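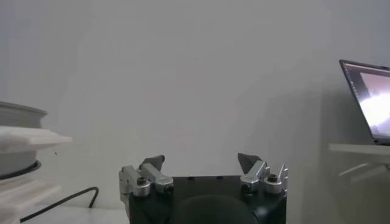
홈 글목록 로봇이야기 부엌실험 방명록 검색

2019년 5월 4일

로봇이 만두 하나 못 집었다고 글까지 쓰냐고 하시면 할 말은 없는데요, 저는 벌써 며칠째 그 만두 생각만 하고 있습니다. 제가 일하는 Werkomari는 작은 연구실이고, 요즘 우리는 두 팔 로봇한테 찜기 다루는 일을 시키고 있어요. 뚜껑 열고, 찐빵처럼 주름 잡힌 하얀 만두를 꺼내서 접시에 옮기는 일. 사람이면 전화 받으면서도 하는 일이죠(저는 실제로 그렇게 하다가 손목을 데어 봤습니다).

사고가 난 건 247번째 시도였습니다. 그 전까지는 꽤 잘됐어요! 그래서 다들 좀 느슨해져 있었고, 저도 의자에 반쯤 누워서 커피를 마시고 있었습니다. 왼손이 뚜껑 손잡이를 잡고 들어 올리다가 중간에 멈췄는데, 오른팔은 그걸 모르고 그대로 냄비 쪽으로 들어온 거예요. 집게 끝이 뚜껑 가장자리를 쳤고, 뚜껑은 비스듬히 미끄러져 탁자에 떨어졌습니다. 깨지진 않았어요. 소리는 엄청났고, 옆방에 있던 Sena Alhassan이 뛰어 들어왔고, 제 커피는 바지로 갔습니다.

비상정지는 제가 눌렀습니다. 기록을 보니 충돌하고 25초 뒤였어요. 저는 바로 누른 줄 알았거든요. 맹세하라면 했을 겁니다. 그런데 기록에는 25초라고 적혀 있고, 그동안 오른팔은 있지도 않은 길을 따라 계속 밀고 있었습니다. 빈 탁자를 상대로요. 거기 누가 손을 넣고 있었다면, 하고 생각하면 지금도 배 속이 서늘합니다.

원인을 찾는 건 의외로 금방이었어요. 왼손 제어 프로그램은 힘이 너무 세게 걸리면 스스로 멈추게 되어 있습니다. 안전을 위해서 넣은 기능이고 제대로 작동했죠. 문제는 멈췄다는 말을 오른팔한테 안 해 줬다는 겁니다. 오른팔은 정해진 시간이 지나면 뚜껑이 치워졌다고 믿고 움직였고요. 두 팔이 각자 안전했는데 합쳐 놓으니 위험했던 거예요.

회의에서 Ottar Hägglund는 대기 시간을 늘리자고 했습니다. 넉넉하게 기다리면 부딪힐 일도 줄어든다고요. 틀린 말은 아닌데 저는 이 해법이 정말 싫습니다. 시간을 늘리면 사고가 드물어질 뿐이고, 드문 사고가 제일 무섭잖아요. 247번 만에 나던 게 1,788번 만에 나면 그때는 아무도 탁자를 안 보고 있을 텐데요. 저부터가 그랬으니까요.

Gunvor Boström은 제 편을 들어 주는 것 같더니, 그럼 확인은 누가 하냐고 물었습니다. 카메라로? 손가락 힘으로? 유리 뚜껑은 투명해서 카메라가 자주 놓치고, 손가락은 자기가 뭘 쥐고 있는지는 알아도 그게 어디까지 뻗어 있는지는 모릅니다. 이 질문에 저는 대답을 못 했어요. 대답 못 한 채로 점심 먹으러 갔습니다. 하필 만둣국이었습니다.
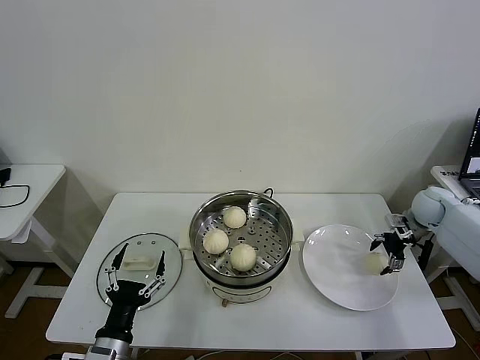
멈추는 것도 동작이다

그래서 제가 하고 싶은 말은 이겁니다. 로봇 하는 사람들은(저 포함) 멈춤을 너무 가볍게 봐요. 멈추면 끝, 멈추면 안전. 그런데 뚜껑을 허공에 든 채로 멈춘 손은 하나도 안전하지 않습니다. 부엌에서 누가 뜨거운 냄비를 들고 갑자기 딱 굳어 버린다고 생각해 보세요. 뒤에 오던 사람은 어떡합니까.

예전에 다니던 Jomport에서는 포장 라인 로봇이 멈추면 앞뒤 기계가 전부 같이 섰어요. 다들 그걸 욕했습니다. 상자 하나 찌그러졌다고 라인 전체가 서니까요. 저도 욕했고요, 꽤 창의적으로 욕했습니다. 이제 와서 보니 그 답답한 기계가 우리 것보다 어른스러웠네요.

또 하나는 기록 문제입니다. 우리가 모은 시도가 지금까지 832건인데, 실패한 건에는 대부분 '실패' 두 글자만 적혀 있어요. 어느 팔이 먼저 멈췄는지, 사람이 눌렀는지 기계가 스스로 섰는지, 그런 건 거의 없습니다. 사고 뒤에 Elsa Nygård랑 둘이 앉아서 옛 기록을 뒤졌는데, 왼손이 중간에 선 적이 전에도 있었더라고요. 그때는 오른팔이 우연히 늦어서 안 부딪혔고, 그래서 '성공'으로 적혀 있었습니다. 성공이라니! 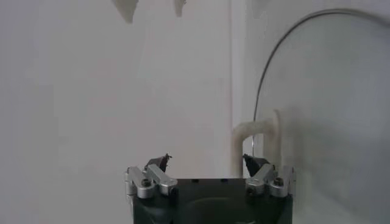
Elsa는 그걸 보고 한참 말이 없다가 표에 칸을 하나 새로 만들었어요. 제목은 '운 좋았음'. 저는 이 칸이 우리가 올해 만든 것 중에 제일 쓸모 있다고 봅니다. 보고서에 넣기 민망한 이름이라고 Ottar가 바꾸자는데 저는 끝까지 반대할 생각이에요. '준사고' 같은 점잖은 말로 바꾸면 다들 읽고도 그냥 넘어갑니다.

물론 반론도 있습니다. 팔 하나가 설 때마다 전부 서게 하면 실험이 안 돌아간다, 하루에 만두 몇 개나 옮기겠냐. 맞아요. 느려집니다. 일단 두 팔이 같이 서도록 바꿔 놨더니 벌써 답답해 죽겠습니다. 그래도 만두는 급하지 않잖아요. 급한 건 7월에 잡힌 시연이고, 그건 우리 사정이지 탁자 앞에 설 손님들 사정이 아닙니다.

뚜껑을 든 채로 서 버렸을 때 어디에 어떻게 내려놓을지는 아직 못 정했습니다. Gunvor는 그 자리에서 천천히 내리자고 하고, 저는 밑에 뭐가 있는지 모르는데 어떻게 내리냐고 하고, 다음 주에 또 싸울 예정입니다. 혹시 비슷한 걸 해 보신 분 있으면 방명록에 좀 남겨 주세요. 참, 비상정지 버튼은 제 의자 팔걸이 옆으로 옮겼습니다. 커피는 반대쪽에 두고요.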